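洞洞板

我在文登克干的第一份活，是端盘子。

不是饭馆那种盘子啦，是深棕色的方托盘，四个角磨得圆圆的，一头开了个椭圆的提手孔，盘面上有细细的麻点。格罗尼茨街走到底有一栋矮楼，一九六九年盖的，门牌上的字掉得只剩半边，文登克就在二楼。我去报到那天穿了件浅灰色的连帽卫衣，袖子肥得能再塞一条胳膊进去，带我的师傅看了一眼，说袖子挽起来，别刮着板子。我挽了，过一会儿它又滑下来，我再挽，它再滑，一上午就跟袖子较劲了。

师傅姓什么我到现在也不知道，大家都叫师傅，我也跟着叫。她讲话很省，一句能讲完的绝不讲两句。她说：“绿的，洞洞板，放盘里。盘子端过来，板子插架上。插完了端空盘回去。”我等着下文，下文没有了，她已经去烧水了。

我心想这有什么难的嘛！小时候在奥乔亚镇，我外婆开豆腐铺，我端着一板豆腐能从后院跑到街口，豆腐连抖都不抖一下。两片绿板子，轻得跟饼干似的，还能难倒我？

结果真把我难倒了。就是因为太轻。豆腐有分量，你端着它，它自己会趴在那儿；洞洞板不一样，盘子稍微一歪，它就想溜。我的毛病又偏偏是端东西爱斜着，两只手一远一近，盘子从来没跟桌边平行过。师傅说，你这是端盘子还是开船呢。
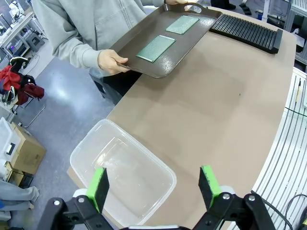
那张桌子我倒是一见就喜欢。黄褐色的，大得离谱，边是弯的，摸上去滑滑的又不反光。桌上有个小黑点，我头一天以为是灰，拿手指抹，没抹掉；拿湿布擦，还是没擦掉；最后用指甲抠，师傅在背后说：“我抠了三年了。”我赶紧把手缩回来，假装在看架子。

架子是黑的，一道一道的槽，像一把特别长的梳子。我一看见它就想起外婆那把梳子，也是黑的，齿很密，她每天早上五点坐在铺子门口梳头，梳完往围裙兜里一插，开始卖豆腐。我跟师傅讲这个，师傅说哦。过了好久，她突然又说：“我妈那把是牛角的。”然后又不讲话了。我高兴了半天，觉得我们这就算聊过天了。

头一个月我白天端盘子，晚上回去也在端。特恩登公寓那间房小得转身都要先想好方向，我把饭盒盖子当托盘，上面搁两片苏打饼干，从床头走到窗边，再从窗边走回床头。隔壁要是从门缝里看见，一定以为我在搞什么仪式。饼干掉了就吃掉，所以那个月我胖了不少，板子倒是一片也没摔过（好吧，摔过一片，摔在桌上，没坏，师傅正好在接电话）。

工钱是一天八十块，月底发。第一次领钱，我留了四百交水电，给外婆寄了三百，又去街口买了一双厚底的鞋。站着干活的人都懂，鞋比什么都要紧。外婆打电话来问我到底在做什么，我说端盘子，她说那你读那些书干什么，我说不是那种盘子，盘子上放的是电路板，全是小洞洞，以后人家要在上面焊东西的。她想了想，问：“洞大不大？”我说不大，芝麻那么点儿。她说：“那跟纱布一样，漏水的。”我说对，漏水的。她就放心了，也不知道放的什么心。

后来我慢慢有了自己的一套。两片板子不能挨着放，挨着会打架，要隔开一点，摆成同一个方向，像两个一起走路又不太熟的人。手指从盘沿底下兜上来，拇指压在上面，不用使劲，使劲反而抖。眼睛别盯着板子看，越盯越歪，要看你准备去的那个地方。这最后一条是我从骑自行车上学来的，讲给师傅听，她说她不会骑车。
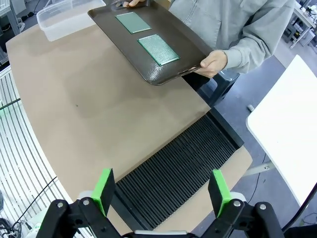

到了六月，楼里热得像蒸笼，我还穿着那件灰卫衣。不是不怕热，是里面那件T恤上印着一只戴墨镜的鸭子，我嫌丢人。师傅看我满脸汗，把电扇往我这边挪了一点，风一来，我立刻就慌了，整个人横过来挡在盘子前面，生怕板子给吹跑。她看了我一会儿，笑出声来。我来了这么久，这还是头一回听见她笑，声音挺粗的，像咳嗽。

“吹不走，”她说，“又不是纸。”

“万一呢。”

“你把它当豆腐。”

我愣了一下。豆腐的事，我只在头一天跟她提过一句，那时候她正忙着烧水，水壶响得跟火车进站一样，我一直以为她没听见。

那天下午我们喝了她泡的茶，茶叶放多了，苦得我舌头发麻。喝茶的时候我问她，刚来时摔过板子没有。她说摔过。我问几片，她不肯说，只说那时候地上铺的还是木地板，缝很宽，有一片小的直接掉进缝里去了，拿铁丝钩了一中午也没钩上来，再后来地面重新弄过，就封在底下了。

“那现在还在？”

“在吧。”

“在哪儿？”

她用茶杯朝我脚边点了点。我低头看看我那双厚底鞋，往旁边挪了一步，又觉得不对，再往旁边挪了一步。

“站好，”师傅说，“盘子歪了。”

我赶紧把袖子挽上去，把盘子端平。袖子又滑下来了。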